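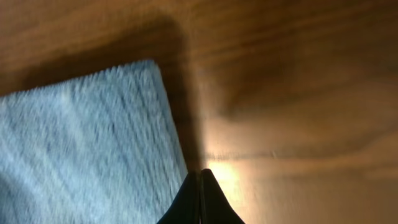

5 min read

A robot arm has no idea what a cloth is. It has motors, a camera, and a computer, and the computer runs a set of instructions called software. The software has to work out what is in front of the arm, decide what to do about it, and tell the motors how to move. Take a light blue cloth on a brown wooden table. You can pick out the cloth at once, even when the picture is blurry and there is a dark shadow next to it. For a computer, the blur, the shadow, and the shiny patch of light on the wood are all puzzles that have to be solved before the two black fingers can do anything useful.

Robot software is usually split into parts, and each part has its own job. This page is about four of them: seeing, planning, moving, and checking.

Seeing

A camera does not send the computer a cloth. It sends a big grid of numbers. Each number says how bright one tiny dot is, and how much red, green, or blue is in it. These dots are called pixels.

The seeing part of the software looks for groups of pixels that belong together. Engineers call this perception. If many pixels close to each other are pale blue, they may all be part of the same thing. If the color changes suddenly from blue to brown, there may be an edge there.

Shadows make this harder. A shadow has an edge too, and it can be very dark. A simple program might decide that a shadow is a hole in the table, or a black object lying next to the cloth. Even worse, the shadow often comes from the robot arm itself, so it moves whenever the arm moves.

One way to fix this is to show the program lots of pictures. At Flanik, a small company that writes software for robot arms, the first cloth finder was trained on 200 pictures. In each picture a person had drawn a line around the cloth by hand. The program did well on those pictures and badly on new ones, so more were added, with different lamps and different tables. The second set had 479 pictures in it. It worked better, but it still had trouble with tables that had strong patterns in the wood.

Blur is another problem. When the camera moves while it is taking a picture, everything smears into streaks. You can see the same thing if you take a photo out of a car window. A camera near a robot's fingers goes wherever the fingers go, so it gets a lot of blurry pictures. The software can wait for a sharper picture, slow the arm down, or make its best guess and keep going.

Planning

Once the software has found the cloth, it needs a plan. Where should the fingers go? A hard block is fairly simple, because it stays the same shape when you touch it. A cloth bends, slides, and bunches up. If you pinch it in the middle, the sides droop. If you pinch it at a corner, the rest hangs down.

Try it yourself with a dish towel. Put it flat on a table and pick it up with just your thumb and one finger. Then put it down and pick it up from a different place. Look at the shape it makes each time.

The planner tries out different places to grip, but it does this inside the computer first. It can test many ideas in the time it takes you to blink. It also checks that the arm will not bump into the table on the way down. The Flanik planner is called Stidlow, and it gives every idea a score. An idea that ends with the fingers pushed into the wood gets a very low score and is thrown out.

Moving

The plan is a list of places for the fingers to be. The control part of the software turns that list into signals for the motors.

Motors are not perfect. One may turn a tiny bit too far, or a bit too slowly. So the control software keeps asking, "Where am I now, and where should I be?" If the two answers are different, it makes a small correction. Then it asks again. This is called a feedback loop, and it happens many times every second.

You use a feedback loop when you pour a glass of milk. You watch the level go up, and you tip the carton back as it gets close to the top - if you shut your eyes, you would probably spill some.

Checking

The last part checks whether the job was done. The software can look at a new picture, or it can measure how far apart the fingers are after they close. If they have closed all the way, they may be holding nothing. A thin cloth makes this tricky, as the gap it leaves is very small.

In one test of Stidlow, the software checked 98 tries at picking up a cloth. People looked at every try as well, and compared their answers with the computer's. The tries where they disagreed were the most useful ones, and those pictures went back into the set used for teaching the cloth finder.

Words to know

Software: the instructions a computer follows.
Pixel: one tiny dot in a digital picture.
Perception: working out what is there from camera pictures or other sensors.
Planner: software that chooses what to do next.
Feedback loop: checking, correcting, and checking again.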